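Small Shelves, Small Locks: A Talk About Keeping Snacks in Order

Posted 29 December 2022

Kindus sets up and looks after snack shelves in break rooms, waiting rooms and small offices in and near Rurthorpe. The woman who started the business has been stocking shelves of one kind or another for almost 20 years, first in a grocery store and then for herself. She agreed to talk to us between Christmas and New Year, when many of her customers are closed and she has time to go over her stock.

She asked us not to print her name. "Put the company," she said. "People call the company anyway."

We started with what a snack shelf needs, and she did not begin with the snacks. She began with the surface under them.

"You want something you can wipe down and that doesn't show every crumb," she said. "Gray is good. Gray with a bit of pattern is better. A plain white top looks great for a day and then you're cleaning it every time you walk past."

The second thing she brought up was string. She carries a ball of thin cord in her bag and uses it to tie up keys, hang price cards and hold a bundle of flattened cartons together for recycling.

"Tape leaves a mark and rubber bands dry out," she said. "A loop of cord you can untie and use again. I've had the same loops on some key sets for years."
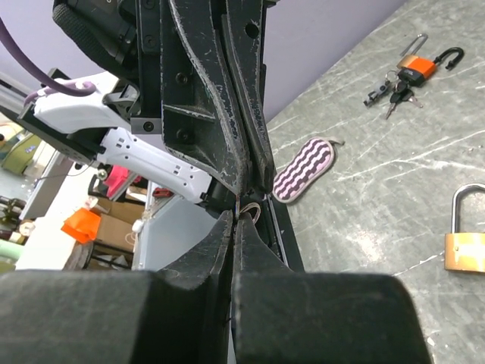

Photo courtesy of Kindus

She makes the loops small on purpose. A long loop catches on things, she said, and a set of keys on a long loop ends up around somebody's neck and goes home with them. A small one has to be put back on its hook.

Choosing the rack

Most of her racks are low ones with two shelves. She has tried taller units and gone back to the short ones in nearly every place.

"With a tall one, people fill the middle and forget the rest," she said. "Then you find a packet on the top that expired in the spring. With a short one you can see it all standing in the doorway."

She likes black frames with light shelves. Dark packaging shows up against a light board, and the frame can get knocked by chairs and vacuum cleaners without looking too bad. She checks the fittings at the corners whenever she comes by, and tightens whatever has worked itself loose.

The space underneath matters too. She treats the floor below the rack as another shelf and uses it for bags, which take up room and slide around when they are put higher up. Some customers don't like food at floor level, even sealed, and for them she brings a tray.

What goes where

We asked if she follows a plan when she fills a rack. She said she has a drawing for new customers but throws it out after the first month.

"The drawing is so we have something to talk about," she said. "After that I just look at what's gone."

Still, some habits stay the same from place to place. Long cartons go on top, lying down. Packets go in the middle, where they can lean on each other. Bags go at the bottom. She keeps one kind of packet together even if it makes the shelf look like it's all one color.

"If they're all orange, fine, they're all orange," she said. "People find the color they want and take it. When you mix them up to look pretty, everybody has to move things around, and then it isn't pretty anymore."

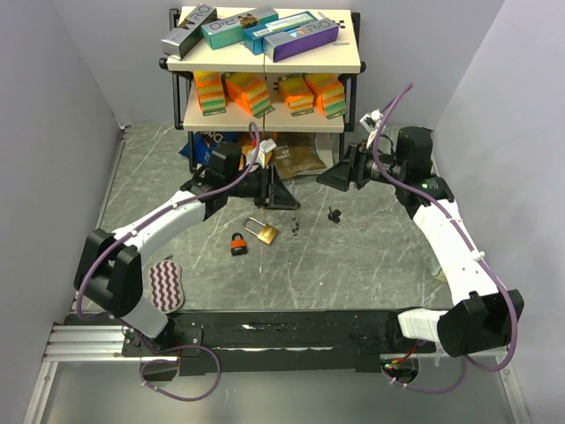

She is less strict about cartons. They can lie at an angle or overlap a little, as long as a person can lift one out without pulling the rest down with it. If a name ends up upside down, she turns it around on her next visit, or she doesn't.

"I used to stay late lining everything up," she said. "I'd come back the next day and it was like I'd never been there. Now I do it so it's easy to use, and I leave."

Her supplier for the racks is Plekov, a small firm she has bought from since she opened. They sell spare shelves and corner pieces separately - she said that was the reason she picked them over a cheaper company. She has replaced a lot of shelves and very few frames.

Kindus now looks after 56 racks. She and a part-time helper do all the visits. Each rack gets a page in a binder with the address, what was put out, what was taken away, and any notes, such as a door code or a dog. She tried keeping the records on her phone for a while and found that she was always typing with cold hands in a parking lot. The binder lives on the passenger seat.

Padlocks and keys

Not every customer wants a lock. In a small office, people usually pay into a jar and it works out. In waiting rooms and shared buildings she stores the extra stock in a cabinet nearby, and the cabinet gets a padlock.

She prefers small brass ones. They are cheap and they fit through almost any hasp. She doesn't use number locks.

"Somebody writes the number on the wall," she said. "Or they change it and forget what they changed it to, and then I'm out there with a bolt cutter. With a key, either you have it or you don't."

Every lock has two keys. One stays with the customer and one goes back with her. She likes a key with a colored or black plastic head, which is easier to hold and to pick out of a drawer. Before she hands one over she tries it in the lock, opens it, closes it and tries it again. She does this on a table or on the floor, with the lock lying flat, so that she can feel whether the key is going in straight.

"If you have to wiggle it, send it back," she said. "A key that needs a wiggle on the first day is going to snap."

For a stiff lock she uses a little graphite powder. She has stopped using cooking oil, which she did when she was starting out, and which she said made every lock she owned sticky by summer.
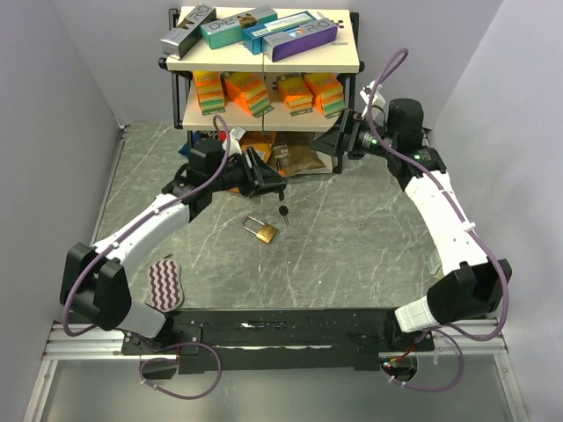 Plans for the new year

She has no plans to take on many more racks. There is a waiting list, and a furniture showroom called Murakami has asked for a shelf by its front desk, which she will probably say yes to as it is on her way home.

What she wants to do first is go through the storeroom. December is when the odds and ends pile up: single packets from split cartons, keys with no tag, locks with no key. She puts the loose keys in a bowl and tries them on the loose locks whenever she has a few minutes, and a pair that matches gets a new tag and a new loop of cord.

"The rest go in the scrap metal," she said. "I give them until the end of January."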